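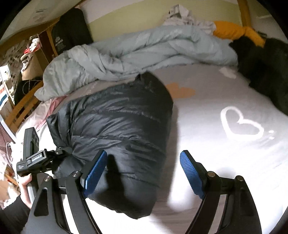 4.2 Ore sorting and the bulk problem

Feed to the Rustad concentrator was taken as run-of-mine from the two open benches, no blending. The first question was how much waste could be thrown out ahead of the mill without losing copper we would want back later. Most sorting models treat a rock as a hard lump with a fixed volume, so that mass follows from size. The Rustad clay does not behave like that. It holds air and gives under load, and its outline says little about weight. Clay-rich fragments were therefore weighed one by one before going into the model. Slow work, but the size-based estimate was too far off to keep.

Fig. 3. Open gripper with ribbed blue pads, one of them against a bunched jacket on a white sheet.

Samples. Each bench gave 20 bags, split at the Imby core shed and dried overnight. Three size classes kept. Fines below the bottom screen were bypassed straight to the mill feed, as in the Jandolden study, and do not appear in the sorting results at all. This matters when comparing with other sites, where fines are sometimes counted as accepted product and sometimes left out without saying so.

Assays by XRF on pressed pellets, with repeats on every fifth pellet. Repeats agreed well for copper, less well for arsenic. One tray was dropped and re-bagged; its results are left in the data set but marked, and taking them out does not change the fit. Moisture was checked again at the time of weighing, as the clay picks up water quickly once it leaves the oven.

Results. At the middle cut-off, 49 percent of the coarse mass from the upper bench reported to waste, and the copper lost with it was small enough to accept. The lower bench was poor. Grade there is spread evenly through the rock and there is little for a sorter to seperate. We would not install one for that material alone. A mixed feed falls in between, though not on a straight line, and the haulage schedule ends up mattering more than the sensor setting.

Energy. Grinding demand was worked out in the Clellico flowsheet package with the same work index for accepts and rejects. Probably wrong for the clay, which is soft and would take less power than the model gives it. The saving from throwing it out is then overstated, by how much we can't say untill the April grinding tests are in.

Tailings. Coarse rejects are dry and can be stacked, so the dam fills later. With sorting on the upper bench only, the present dam lasts to 2051 at the planned rate. Seepage from the reject stack was not modeled. Arsenic sits mostly in the clay, so the stack would need its own liner and its own water line, and neither is in the cost table in section 5.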